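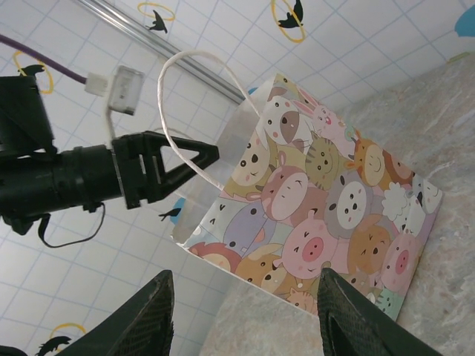

Gift bag with all the animal faces on it. I like the rabbit.

OK quick one, I have to be up early and my laptop is on 9 percent.

Went to the short film night at the Odora last night. First time since they redid the seats. Still no legroom. Sold out though, all 102 seats, and a few people standing along the back wall who I'm pretty sure weren't meant to be there.

Seven shorts, 95 minutes all in, no intermission. Could've used one.

Best of the night by a mile was Skorkum. Nosipho Masilela directed it, wrote it too I think (credits went by fast). Two sisters driving their dad's bakery van across town to sell it, and they keep finding reasons to stop. That's the whole plot. Hardly any music. There's a bit at a car wash where neither of them says a word and the woman next to me was crying into her scarf. I was fine. Mostly.

The sound was off for the first two minutes – way too quiet, then someone fixed it and we all jumped.

Others, from memory:

Astetti – animated, all charcoal looking, about a lighthouse keeper. Gorgeous. Lost me in the middle and I never got back in.

Ngcobo – documentary on a family shoe repair shop. Wanted it to be longer. The grandfather is hilarious and he knows it, every time he gets a laugh out of the crew you can see him lining up the next one.

The one with the elevator. Can't remember the title. Too many close ups of hands.

The rest were fine, one I really didn't like but it's a student film so I'll leave it alone.

Q&A after was short becuase they had to lock up. Masilela said they shot the van stuff in 2 days with a borrowed camera and the van broke down for real, so they wrote that in. Somebody asked her if the ending was hopeful and she just said "is it?" and passed the mic along. Loved that.

They're doing another night in October, same place, doors at 7. Submissions still open if you've got somthing sitting on a hard drive. Tickets go on sale on the Odora site and at the box office, and the box office doesn't charge the fee.

Right, 4 percent. Bed.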